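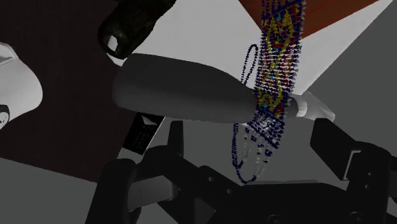
Notebook — sim bench, open day, August

08:40 in early, machine on the left already up, other one wanted updates. Told it no.

Visitors from 10. Front desk gave out 114 badges, Pascal had guessed 80 so he owes Vira lunch. School group first, then the Rothe people, then whoever wandered over from the Grullport stand downstairs.

Set-up as agreed: Franka in sim, scene from Svyatoslav's cluttered table set, wrist view on the big screen, side view on the small one. Vitalii driving, me talking. Should have been the other way round, my voice went by noon.

Notes while I remember:

- Wrist view is what people stop for. The side view they glance at and walk off. Next time put only the wrist view where it can be seen from the corridor.

- The beads get all the questions. Is it a necklace, is it a net, why is it hanging like that. Strands are the slowest thing we simulate and every single person wanted to see them picked up. Vitalii ran the bead pick over and over and the step time crept up each time until I restarted at 11:15. Same creep as in July?? Check whether contacts are being cleared on reset. Roksolana thinks it's the logger, I think she's probaly right but want to see it with the logger off.

- Cloth much less trouble. Left both of them at the near end of the table, reset fine every time.

- Someone from Rothe asked for our step rate with the strands in and I said I'd send it. Haven't got a clean figure. DON'T send the old one.

Ran the log counter from first visitor to shutdown:
resets 105
grasp attempts 616
bead strands share of those — not split out, logger lumps all the soft stuff together. Fix.
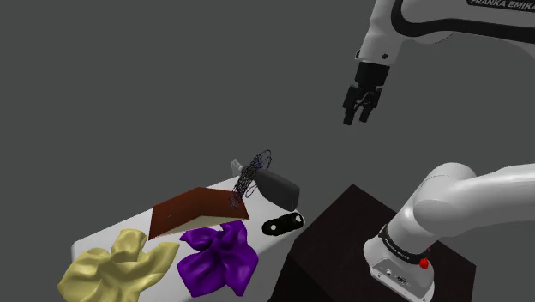 Start pose: gripper parked high over on the pedestal side. Too high for a demo. Long wait on the way down and the kids drift off. Vitalii wants a second start pose nearer the table, fine by me so long as it has its own name and doesn't overwrite the default like last time.

Black bracket with the two holes: lies flat, fingers have to go right down to the table top to get it. Teacher asked why we don't just make it thicker. Fair enough, but then it's a different task. Svyatoslav to try a softer approach on the last bit, he has a branch.

Board: a boy asked if it was a book. Told him he could call it one.

14:20 Ultier visitors, two of them, wanted to know if we could load their own part files. Yes in principle. Gave them Roksolana's address, sorry Roksolana. They also asked about Fodus export, which we dropped in spring. Said so.

15:30 small screen went blank, cable. Spare is in the grey drawer NOT the one labelled cables.

Log file for the day is 1,028 MB, far too big, turn off per-step contact dump before the next one of these.

To do
- logger off, strands on, an hour of resets, plot step time (me)
- second start pose, new name (Vitalii)
- split soft objects in the log (Roksolana)
- step rate for Rothe, after the above and not before
- return the long extension lead to Vira, her name is on it
- more chairs

Packed up 17:10. Left-hand machine still running the overnight batch, please dont switch it off at the wall.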